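Vorkunex Delegate Set
Discussion and interpretation system for summits, ministerials, treaty talks, closed-door rounds

Sale and rental from Ammann, Juvutstead
Page updated February 19, 2026

In stock: delegate units, chair units, interpreter desks, receivers
Back in March: gooseneck mics, long version
Price: on request, depends on seat count and language count. Tell us both and you get a number back faster.

What it is

A microphone, a small speaker, a channel dial and a headphone jack, one in front of each delegation. Plus a chair unit that can cut everyone off. Plus the rack that ties it together and sends the floor to the interpreters and the interpreters back to the floor. Built for rooms where people talk past each other in several languages and every word goes into a record somebody will argue over later.

We sell it and we rent it. Most foreign ministries and secretariats rent for the first meeting, then buy a core set and rent the extra seats when the guest list grows. It always grows.

Who orders it

Regional security forums. Parliamentary delegations. Arms control working groups, border commissions, sanctions panels, donor conferences. Think tanks that run a side event in a hotel ballroom and find out the week before that one of the speakers needs French. Embassies with a big meeting room and an old system in it.

Not really meant for press conferences. For those you want a lectern mic and a split box for the cameras, see the press page. The Delegate Set will feed a split box fine but it's more gear than you need.

The main numbers

Seats on one rack: up to 1,008 units, delegate and chair together
Interpretation channels: 11 plus floor
Weight of a delegate unit: 617 grams without the gooseneck
Warranty: 2 years, sale units only
Connection: wired, daisy chain, lockable plugs
Power: from the rack over the same cable, no batteries in the wired units
Color: matte black or light gray

Wired or wireless

Wired is the default and it's what we push for anything confidential. Cable goes from seat to seat, comes back to the rack, closes the loop. Pull one cable by accident and the loop runs the other way round and nobody in the room hears a thing. Pull two and you lose whatever is between them.

Wireless receivers are available for advisers in the second row and for observers along the wall. Infrared, so it stays inside the room as long as the doors and curtains are closed. Glass walls are a problem. Tell us if there's glass. We have had a site visit where the plan said wall and the wall was a window onto a public garden.

Radio receivers also exist, cheaper, for open sessions only. We won't rent radio for closed sessions, please don't ask for it on the morning of.

Delegate unit

Big talk button, lit ring. Red is live, green is waiting in the queue, off is off. Channel dial on the right with the language name in the display instead of just a number - people kept landing on channel four and wondering why it was Arabic. Volume on the left. Headphone jack both sides so left handed note takers don't get the cord across their papers.

Name display on the front is optional. Shows delegation name and can be changed from the operator's laptop while the meeting is running. Handy when the protocol office is still negotiating what a delegation gets called on its plate. Any script, right to left included. We load the names the evening before and keep a blank version ready in case a plate gets objected to.

Chair unit

Same body, wider. Priority button mutes all delegate mics with or without a chime (setting on the rack, decide before the session). Next button calls the first in the queue. There is a small screen with the speaking list and a running clock.

Speaking time limits can be set per delegation or per session. At the limit the ring blinks, then the mic either stays open or closes slowly, your choice. Most chairs leave it open and let the blinking do the work. Two chair units can share a table for co-chaired talks, with equal rights or one on top. We set this up in writing with you ahead of time, after one long evening where it was not set up in writing.

Interpreter desk

One desk serves two interpreters in a booth. Handover button with a light on both sides, so there's no dead air at the change. Relay selection for the less common pairs: the booth takes English and goes out from there. Cough button, the big one. Slow down button, which puts a small signal on the speaker's unit. Some speakers even look at it.

Booths are not included in the set. We rent full size booths and tabletop ones. Tabletop is OK for a bilateral with a short agenda. For a full day of talks get the real booth, your interpreters will ask for it anyway and they are right. Allow for line of sight to the speaker and to the screen.
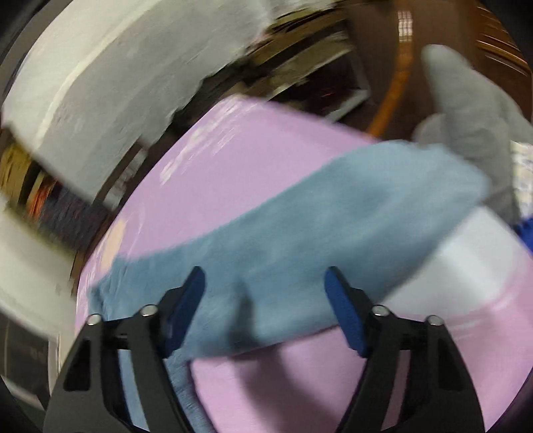

Photo: Narkirura

Recording and the record

Rack records floor and every language channel as separate tracks, with the seat name stamped at each mic opening. Comes out as plain audio files and a text log. Verbatim writers like the log, it saves them guessing at voices.

Recording is off when the system ships. You have to turn it on, and there's a light on the chair unit when it runs. For closed rounds we can deliver the rack with the recording board physically taken out, and we put that on the delivery note. Several clients require this. No extra charge, but we need to know before packing.

Encryption is on for wired and infrared, keys are made fresh each time the rack starts. No internet connection needed and we reccomend you don't give it one. If you have remote delegations joining by video, use the separate bridge box, which passes audio only and can be unplugged by hand.

Voting

Optional. Yes, no, abstain, present not voting. Roll call or all at once. Results go to the operator first, then to the screen when the chair releases them. Weighted votes work, you give us the table. Check the table. Then have someone else check it.

Secret ballot mode stores the totals only. Some bodies' rules of procedure still say paper for elections of officers, so look at yours before paying for this.

Rental, how it goes

You send: date, city, number of seats at the table, number in the second row, languages, floor plan if there is one. Open or closed. Whether the table is a square, a U, an oval or "still under discussion". We've run all four.

We send: an offer, a cable plan, a packing list.

Set-up normally the day before. We need the room empty of chairs and before the flowers. Security sweep after we finish, not before, otherwise they have to do it twice and they're not pleased. Our crew needs badges - send us the form early, some host countries take a long time over it.

An operator is included in every rental. A second one for the booths on larger meetings. Operators sign whatever non-disclosure paper you have. They leave the room on request and can run the system from outside with a view of the chair on a monitor, or you can put your own person at the laptop after a short training.

Spare units travel with every order. Also spare headphones, these walk off.

Buying

Core set is rack, laptop, one chair unit, delegate units to your count, cables, flight cases. Delivered from Juvutstead. Training at your place for your tech staff, one day, coffee appreciated. Older Vorkunex units with the round plug work on the new rack through an adaptor but don't show language names, only the numbers. Mixed rooms are allowed, just put the old units where the secretariat sits.

Warranty as above. Covers the unit, not water glasses tipped into the unit. We do repair those, usually it's the talk button and the display. Send it back in the case and mark which seat it was.

Shipping abroad: customs papers for temporary import come from us for rentals. For sales the papers are on your side, embassy purchases generally go through the mission and we're used to the forms. Encryption gear needs a separate export sheet for some destinations. Roughly a stack of paper, we fill in most of it.

In the case

Delegate units in foam, with cables in the lid
Goosenecks, short
Headphones, over ear, with washable covers
Loop terminator (little gray plug, don't lose it)
Quick card for the chair in six languages, others on request
Cleaning cloth

Extras

Long gooseneck, for people who lean back
Blank front plate without display
Table clamp for units on a slope
Flush mount kit for fixed chambers - ask for the cut-out drawing frist, before the carpenter starts
Floor ramps for cable
Country plates, printed
Split box for press feed

Questions and offers to the Ammann rental desk, use the form at the foot of the page. Urgent meetings, put URGENT and the meeting date in the subject line and leave a phone number somebody picks up at night.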